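FOR IMMEDIATE RELEASE - October 2025

Gemau toy figures get a second home through Urkdale box swap

URKDALE - Got a drawer full of little figures nobody plays with? Bring them in. The Urkdale Toy Library opens its first box swap this month, at the Powell Street branch, and the idea is simple. Fill a box, leave the box, take a different one home.

Up to 9 figures per box. Small ones only, nothing bigger then your hand. Any maker is fine. Boxes are free at the front desk while they last - we have 100 to start and more on order from Zirkau Packaging.

Sorting has been going on since May. Donations so far: 2,843 pieces, a lot of them collectible minis from kids who have moved on to other things. Each one gets wiped down, checked for cracks and matched with others before boxing.

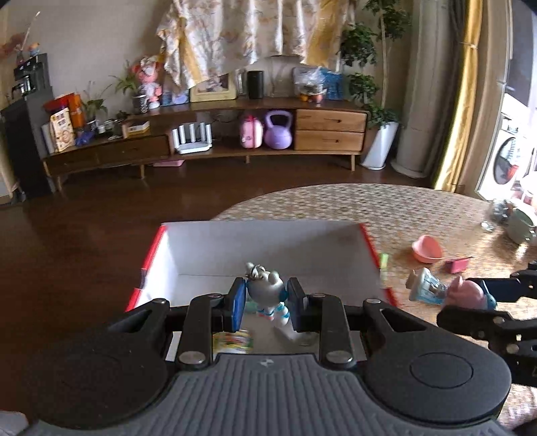

A white figure with small ear-like bumps over an open red-edged box. The pink-headed one is at right.

"People think packing is the dull part. It's where the kids want to help," said Ximeng Ding, who runs the swap. "They have opinions. Who goes next to who, which one needs a friend. We had one box repacked four times in a afternoon."

Loose accesories are welcome too - hats, tiny bowls, stands. Put them in a paper envelope inside the box so they don't get lost. Printed cards and leaflets that came with a figure can go in flat on the bottom.

Not accepted: anything with batteries, anything sticky, figures with missing heads. Missing arms OK, just write it on the lid.

Swap hours are Tuesday to Saturday, 10 to 4. Limit of two boxes per family per visit. Children under 3 should not be given small figures, please keep boxes closed on the way home. No sign-up, no membership card needed.

Press visits by arrangement. Ask for Ximeng Ding at the Powell Street desk.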